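The Ferry to Vastdale
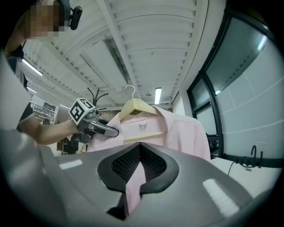
Seventeen hours on the water and she still hadn't opened the letter.

It was in her coat. Inside pocket, left side, against the ribs. Every time the boat rolled the corner of it poked her and she thought, fine, now, I'll do it now. Then didn't.

The ferry was the Stidilitz. Old thing, rust down both flanks, a snack counter that sold tea and one kind of sandwich. Her father had worked on it before she was born. He'd told her it had a piano once. She'd looked. No piano, just four bolt holes in the floor of the lounge and a vending machine standing near them, humming.

Rain on the windows. Gray out there, gray in here.

A boy across the aisle was eating an orange and putting the peel in his shoe. His mother was asleep with her mouth open. The boy looked at her, the girl with the letter, and held out a piece.

"No thanks," she said.

He shrugged and ate it.

She had left Fortin at a little past four in the afternoon with one bag and the cat's collar, no cat. The cat was with the neighbor now. The neighbor had said a month, tops, and had said it twice, like maybe the second time would make it stick. The apartment was locked. The rent was paid to the end of May. After that she didn't know. Two thousand in the bank, and the house in Vastdale with a roof that the lawyer called "compromised."

Compromised. Her father would of laughed at that. He'd have gone up the ladder in his socks and come back down with a handful of wet moss and said, well, it's a roof or it isn't.

She went out on deck.

Cold, God. Wind like a slap. Two men smoking behind the lifeboat, not talking, and a dog tied to the rail that leaned on her leg the second she stopped walking. She let it. Warm dog. It smelled of diesel and ham.

"He does that," one of the men said.

"It's okay."

"You from the island?"

"My dad was."

The man nodded as if that was a whole conversation, and maybe it was. He flicked his cigarette over the side. She watched the red dot go down and go out and the black water just keep going by.

Take it out. Just take it out and look at the front of it at least.

So she did. Her name in his handwriting, capitals, leaning left, the way he labeled jars. Screws. Washers. Fuses, good. Fuses, maybe. And then her, same pen, same hand. The envelope had a ring on it where he'd put a cup down. That was what did it, the ring. She turned her back to the men and pushed her sleeve against her face for a while and the dog leaned harder.

Then a light. Low, off to the right, blinking, three and a gap, three and a gap. Stusen Point. She knew it without ever having seen it, he'd tapped it out on the kitchen table her whole childhood. With a spoon, with a knuckle. Three and a gap. She used to think it was a song.

"Twenty minutes," the man said.

She put her thumb under the flap. The paper was soft from being carried and it tore crooked, right thru the corner of whatever was inside, and she swore, and the dog looked up.

One sheet. Lined. Torn out of the notebook he kept by the phone.

THE KEY IS WITH THE WOMAN AT THE BAKERY. SHE WILL SAY SHE DOESNT HAVE IT. ASK AGAIN.

THE STOVE NEEDS THE DOOR LIFTED A BIT WHEN YOU SHUT IT.

I OWE THE BOATYARD 1,233. DON'T PAY IT. HE OWES ME 2,000 AND HE KNOWS WHY.

She laughed. Out loud, too loud, a kind of bark. Turned it over.

THE PIANO IS IN THE BACK ROOM. I GOT IT OFF THE BOAT IN THE END. TOOK SIX OF US. IT IS YOURS. IT WON'T STAY IN TUNE, THE DAMP, BUT YOU CAN STILL PLAY IT IF YOU DON'T MIND.

And under that, smaller, like he'd come back to the page later on and nearly not bothered:

I WAS NOT GOOD ON THE PHONE. I KNOW THAT.

That was it. No love, no dad. The rest of the sheet was blue lines.

She read it again. Then just the back. Then just the last bit. The paper was jumping around in the wind and she had to hold it with both hands and even then it snapped and pulled like something wanted it.

Inside, people were getting up. Bags down from the racks, kids being zipped into things. The loudspeaker said something nobody could have understood, and the engine dropped to a lower note that she felt in her teeth. The boy with the orange came out on deck limping because of the peel. He stood next to her at the rail.

"Is that it?" he said.

Lights now, not many. A street going up a hill. A church or a barn, she couldn't tell. One window lit at the bottom by the harbor, yellow, and someone moving around behind it, early, carrying trays.

"Yeah," she said. "That's it."

"It's small."

"Yeah."

She folded the letter along his fold, put it back, left side, buttoned the coat up over it. The man was untying his dog. The ramp chains started to go, an awful noise, and she picked up her bag and went down the wet stairs with everybody else, working out how she'd ask. And then how she'd ask again.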